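Vorgaben für die automatisierte Demontage: »Eine Kraftgrenze ohne Messstelle ist keine Kraftgrenze«

September 2021

Wer Altrechner von einem Roboter zerlegen lässt, bewegt sich zwischen mehreren Regelwerken. Die Maschinensicherheit ist geregelt, die Behandlung von Elektroaltgeräten ebenfalls. Für den Vorgang dazwischen, also das Greifen, Entriegeln und Herausziehen einzelner Baugruppen, fehlt eine gemeinsame Vorgabe. Der Demontagebetrieb Lekoven hat deshalb eine eigene Arbeitsanweisung aufgesetzt, die intern den Namen Okell trägt. Wir haben mit dem technischen Leiter des Betriebs über Aufbau, Grenzwerte und offene Punkte gesprochen.

Ausgangspunkt war eine Bestandsaufnahme. »Wir hatten drei Zellen mit drei verschiedenen Auffassungen davon, was ein erfolgreicher Griff ist«, sagt er. In der ersten Zelle galt ein Griff als erfolgreich, wenn die Greiferbacken den Sollabstand erreicht hatten. In der zweiten musste das Bauteil den Steckplatz verlassen haben, in der dritten musste es im Ablagefach liegen. Die Erfolgsquoten der Zellen standen trotzdem nebeneinander in derselben Tabelle. »Damit kann man keine Wartung planen und auch keine Freigabe begründen.«

Okell beginnt daher mit Begriffen. Ein Zugriff ist dort die Bewegung von der Vorposition bis zum ersten Kontakt. Ein Griff liegt vor, wenn beide Backen anliegen und die Schließkraft den unteren Schwellenwert überschritten hat. Als Entnahme zählt erst die bestätigte Ablage. Jeder Vorgang wird mit allen drei Zuständen protokolliert, ein Abbruch zusätzlich mit dem Zustand, in dem er eingetreten ist. Der technische Leiter hält diesen Abschnitt für den wichtigsten des Dokuments, obwohl er nur eine Seite umfasst: »Die meisten Diskussionen in der Abnahme waren vorher Diskussionen über Wörter.«

Bei den Kräften unterscheidet die Anweisung zwischen Schließkraft und Auszugskraft. Beide werden getrennt begrenzt und getrennt gemessen. Die Schließkraft wird über den Motorstrom des Greifers abgeleitet, die Auszugskraft über einen Sensor zwischen Flansch und Werkzeug. Eine Ableitung der Auszugskraft aus den Gelenkmomenten des Arms lässt Okell nicht zu. »In gestreckter Haltung wird diese Schätzung zu ungenau. Eine Kraftgrenze ohne Messstelle ist keine Kraftgrenze, dann steht da nur eine Zahl im Programm.«

Konkrete Werte nennt das Hauptdokument nicht. Sie stehen in Bauteilblättern, die je Steckertyp und Verriegelungsart angelegt werden. Den Aufwand dafür räumt er ein. Der Bestand umfasst inzwischen 1.399 Blätter, viele davon unterscheiden sich nur in der Lage der Rastnase oder in der zulässigen Kipprichtung. Eine Zusammenfassung zu Gruppen habe man geprüft und verworfen. Die Pflege erfolgt über das Programm Salminen, das jede Änderung mit einer Versionsnummer versieht und die Zelle sperrt, solange auf der Steuerung eine ältere Fassung geladen ist. 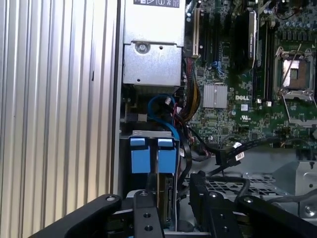 Steckkarten behandelt die Anweisung in einem eigenen Kapitel. Vor jedem Zug muss die Verriegelung als gelöst erkannt sein, und zwar durch eine Prüfung, die nicht auf derselben Aufnahme beruht wie die Greifplanung. In der Praxis fährt der Arm dafür eine zweite Blickrichtung an. Gezogen wird senkrecht zur Platinenebene, mit einer zulässigen Abweichung, die im Bauteilblatt steht. Erreicht die Auszugskraft den Grenzwert, öffnet der Greifer nicht sofort. Der Arm fährt zunächst auf dem gleichen Weg zurück in die Ausgangslage, entlastet und gibt das Bauteil erst dann frei. »Ein Öffnen unter Last hat uns in der Anfangszeit mehrere Steckplätze gekostet«, sagt der technische Leiter. »Die Karte federt zurück, und danach stimmt weder die Lage des Bauteils noch die der Platine.«

Ein zweiter Versuch ist erlaubt, sofern die Lageerkennung neu gelaufen ist. Ein dritter ist es nicht. Das Gerät wird ausgeschleust und von Hand weiterbearbeitet. Diese Regel sei intern umstritten gewesen. Die Programmierer hätten gern mehr Versuche mit veränderten Anstellwinkeln zugelassen. Die Auswertung von 3.000 protokollierten Entnahmen habe aber gezeigt, dass spätere Versuche selten zur Ablage führten und der Anteil beschädigter Kontaktleisten stieg. Die Auswertung liegt der Anweisung als Anhang bei, einschließlich der Vorgänge, die wegen unvollständiger Protokolle nicht berücksichtigt wurden.

Leitungen gelten in Okell grundsätzlich als Hindernis. Sie dürfen nicht zur Führung des Greifers benutzt und nicht durch Anfahren verdrängt werden, es sei denn, das Bauteilblatt sieht einen eigenen Verdrängungsschritt vor. Ein solcher Schritt hat eine eigene Kraftgrenze und eine eigene Geschwindigkeit. Die Mindestabstände werden auf die Außenkontur des geöffneten Greifers bezogen, Gelenke und Bolzen eingeschlossen. Früher rechnete man nur mit den Backenspitzen. »Das ist im offenen Raum unerheblich. In einem Gehäuse bleiben Sie mit dem Gestänge hängen, während die Spitze noch frei ist.«

Auf die Frage nach der elektrischen Seite verweist er auf die vorgelagerte Station. Kein Gerät gelangt in die Zelle, bevor die Netzleitung entfernt und die Entladezeit abgelaufen ist. Lekoven hat diese Wartezeit einheitlich auf 600 Sekunden festgelegt, unabhängig vom Gerätetyp. Eine Staffelung nach Netzteilen wäre möglich, würde aber eine sichere Typerkennung vor der Station voraussetzen. Netzteile selbst werden als geschlossene Baugruppe entnommen und in der Zelle nicht geöffnet. Knopfzellen auf Hauptplatinen kommen vor dem Transport in ein eigenes, nicht leitendes Fach.

Für Oberflächen und Kontakte gilt eine gesonderte Regelung, sobald ein Bauteil zur Wiederverwendung vorgesehen ist. Dann sind ableitfähige Backenbeläge vorgeschrieben, deren Widerstand zu Schichtbeginn gemessen und eingetragen wird. Kontaktflächen von Prozessorsockeln und Kartenrändern sind als Sperrflächen hinterlegt, die keine geplante Bahn schneiden darf. Bei reiner Materialverwertung entfällt diese Vorgabe. Der Wechsel zwischen beiden Betriebsarten erfordert eine Quittierung am Bedienpult und wird mit Zeitstempel gespeichert.

Ausführlich geht das Dokument auf die Handgelenkkamera ein. Sie ist nach jedem Werkzeugwechsel gegen eine feste Referenzmarke zu prüfen, nach einer Kollision zusätzlich mit dem vollständigen Kalibrierablauf. Sichtfeldanteile, die durch den Greifer selbst verdeckt werden, sind als Maske zu hinterlegen und bei jeder Änderung am Werkzeug neu aufzunehmen. Spiegelungen auf blankem Blech werden als eigene Fehlerklasse geführt. »Wir haben lange unter Erkennungsfehler verbucht, was ein Beleuchtungsfehler war«, sagt er. »Die Abhilfe ist jeweils eine andere, also braucht es zwei Klassen.«

Der Zutritt zur Zelle bleibt von all dem unberührt. Schutzeinrichtungen, Not-Halt und Betriebsartenwahl richten sich nach der Risikobeurteilung der Gesamtanlage, und Okell verweist an dieser Stelle lediglich darauf. Die Trennung ist gewollt. Eine Prozessanweisung, die sicherheitsgerichtete Funktionen beschreibt, werde erfahrungsgemäß irgendwann geändert, ohne dass die Risikobeurteilung nachgezogen wird. Die Kraftgrenzen aus den Bauteilblättern dienen dem Schutz des Werkstücks und des Werkzeugs. Als Personenschutz dürfen sie nicht angerechnet werden.

Offen ist die Übertragbarkeit. Am Standort Bratovow soll ab November eine Zelle mit anderem Arm und anderem Greifer nach derselben Anweisung betrieben werden. Die Begriffe und Abbruchregeln lassen sich nach Einschätzung des technischen Leiters unverändert übernehmen. Bei den Bauteilblättern rechnet er mit Nacharbeit, vor allem bei den Schließkräften, die bislang an einer bestimmten Backengeometrie hängen. Geplant ist, sie auf Flächenpressung umzustellen. Ob die Messung über den Motorstrom dafür genau genug ist, wird derzeit an einem Prüfstand untersucht. Bis ein Ergebnis vorliegt, müssen die Schließkräfte in Bratovow für jedes verwendete Blatt einzeln freigegeben werden.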